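**Round table, rented flat, ring marks. Do I oil it or leave it alone?**

*Posted by Skirkum, April 2, 2023*

The flat in Buvenbridge came furnished, and the furniture came with an inventory that calls the table "good, no marks". It has marks. They're pale rings, the sort a mug leaves, and they only show when the sun is low and I'm trying to enjoy my toast.

The deposit is £500, so I'd like to be careful. I've been offered advice involving mayonnaise, toothpaste and cigarette ash, which sounds like a bad weekend. I don't know if it's oiled or varnished. What I do know is that it's round, light in colour, and has a grain you can see from the doorway.
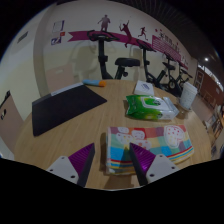
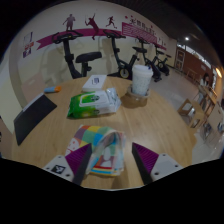 *The table, with the patchwork cloth folded on it, both times.*

I don't want to sand anything. I've met myself.

---

**Lirov** (3790 points)

Find out what the finish is before you put anything on it. Put one drop of water somewhere it won't be noticed and leave it for 30 minutes. If it sits there as a bead, you've probably got varnish. If it sinks in and darkens the wood, it's oil or wax, or bare.

Pale rings usually mean damp trapped in the finish, and those often go by themselves if you leave the table uncovered in a dry room for a week or 2. If they don't, lay a clean cotton tea towel over the ring and go over it with a warm iron, no steam, a few seconds at a time. Keep lifting the towel to look. Stop if anything goes tacky.

Don't oil it until you know. Oil on varnish just sits on top and collects crumbs.

And email the landlord now with photos of the rings themselves, taken in that low sun. The inventory is wrong and you want that in writing well before you move out.

---

**Min**

mayonnaise worked on mine. smelled of sandwiches until June

---

**Skirkum**

Drop beaded, so varnish. Have emailed the agent, who replied that the table is "as described". Trying the iron tonight. The mayonnaise is staying in the fridge for now.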